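The Third Gear

An afternoon at the open day of a small automation workshop in Clurham

By Dolores Quintanilla

The building of Treloar stands behind the old bus depot in Clurham, and if you come on foot you will probably pass the door once before you find it. I did. A man who was smoking in the yard pointed me to a blue staircase and told me to hurry, the coffee was going fast.

Treloar builds and programs robot cells for small factories. The firm has 39 employees and once a year, in November, it opens its rooms to whoever wants to come in. I expected engineers and buyers. There were also parents with strollers, a whole class from the technical high school, and two retired toolmakers who argued with each other in front of every machine.

I grew up in Jukport, in a family where everyone worked with their hands. My father repaired pumps. He had a habit of closing his eyes when he put a gear on its shaft, and as a child I believed he was tired. Later I understood that he was listening with his fingers. I thought of him many times on this afternoon, for the demonstration that I had come to see was about exactly this: putting a gear on a peg.

It was in the back room on the second floor. The guide was Dean Sugden, who has been with Treloar for nine years and who speaks quietly, so that people have to come near. He began with a question to the high school students. What did they think was the hardest thing for a robot in a factory? Lifting, said one. Seeing, said another. Sugden said that both were good answers and that he himself would say "the last two millimeters."

The task has the name Fasto in the house. There is a round white plate with three pins, and there are three gears. The arm must pick up each gear and place it on a pin. A small child can do it, and one small child in the room said so quite loudly. 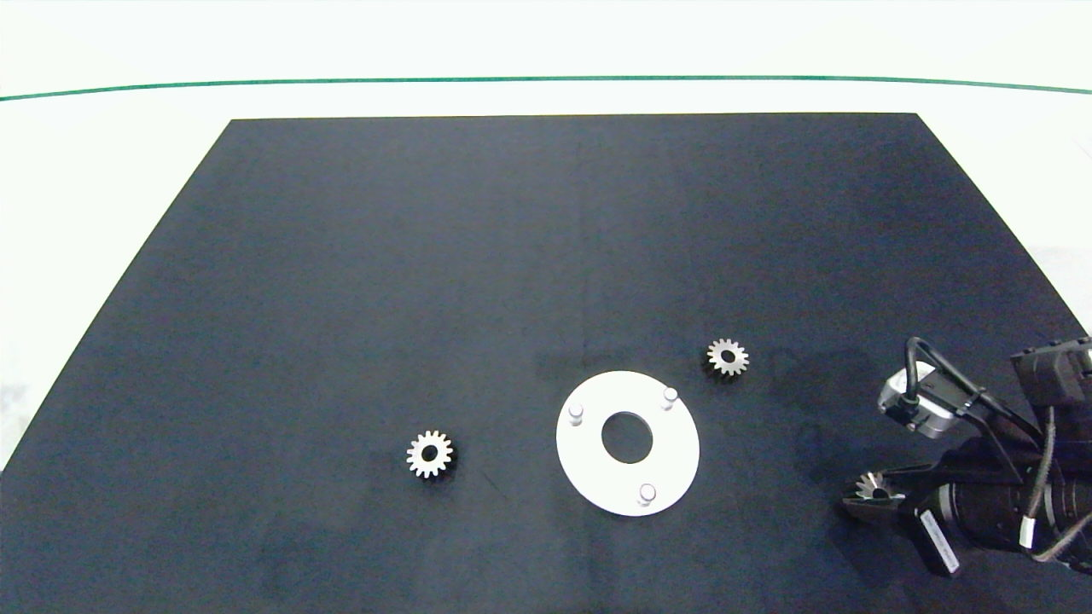 One gear in the gripper, two more on the cloth, and three pins still bare.

What makes the job difficult, Sugden explained, is that the hole in the gear must come down straight over the pin. If the gear is tilted a little, it catches on the edge and sticks there. A person feels this at once and gives a small wiggle. Most people could not even tell you that they do it. The arm has to be taught the wiggle, or it has to be so exact that it needs none, and exactness costs money that Treloar's customers mostly do not have.

"Our customers make door hardware, garden tools, parts for scales," he told me. "They have one person who sits and puts gears on pins the whole day, and this person has pain in the shoulder."

I asked what happens to this person when the robot comes. He did not avoid the question, which I appreciated, but he also did not have a complete answer. In some shops the person now looks after the cell. In one shop, he said, the person left, and he does not know where she went.

Watching the arm is a slower entertainment than I had imagined. It moves toward a gear, stops, seems to think, moves again. The visitors became silent in a way I know from concerts. I noticed that I was holding my breath when the gripper came down, and the woman next to me was doing the same, because we both breathed out together and had to laugh. One of the toolmakers kept saying "left, left, left" under his breath, like a man helping a stranger to park.

The first gear went on without trouble. Another caught on the edge of its pin, and the arm went up again and made a second approach. The students groaned. Sugden seemed almost pleased. A demonstration in which everything succeeds teaches people very little, he told them, and then he showed on a laptop how the team goes back through the attempts and looks at the bad ones. They had collected 600 attempts before the open day. I asked if it was boring work. He thought about it seriously and said yes, after lunch.

There was a long discussion about the pins. One of the toolmakers wanted to know why their tops were rounded, and whether this was not a kind of cheating. Sugden answered that a good designer always helps the assembler, human or not. The toolmaker was satisfied with this and repeated it to his friend, who had heard it perfectly well the first time.

Toward four o'clock the room became emptier. The class had to catch its bus, and the child with the loud opinion had been taken downstairs to the cake. I stayed, and Sugden let the arm run once more for the few of us who remained. With two gears seated and a single peg left open, even the toolmakers stopped talking.
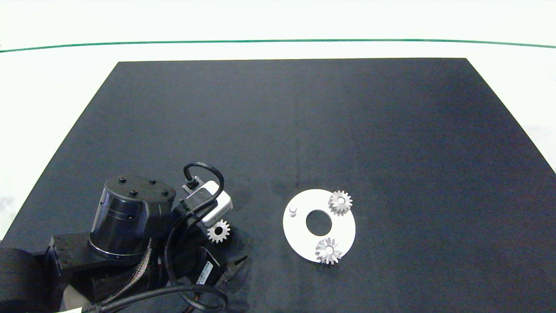 What the visitors asked

I wrote down the questions that I heard most often, and the answers as well as I could follow them.

Can it work with other parts? Yes, but each new part means new attempts, and a thin gear is not learned as quickly as a thick one.

Is it faster than a person? No. Sugden said this without any embarrassment. Over one minute, a trained worker wins easily. Over a night shift, he would put his money on the arm.

Can I try it myself? By hand, yes. A spare plate and a set of gears lay on a table by the window, and I tried it with my eyes closed, as my father did. It took me longer than I would like to print here. The second toolmaker watched me with great patience and then told me that I was pressing too hard.

Treloar will open its doors again next November. Entrance is free, and the staircase is the blue one.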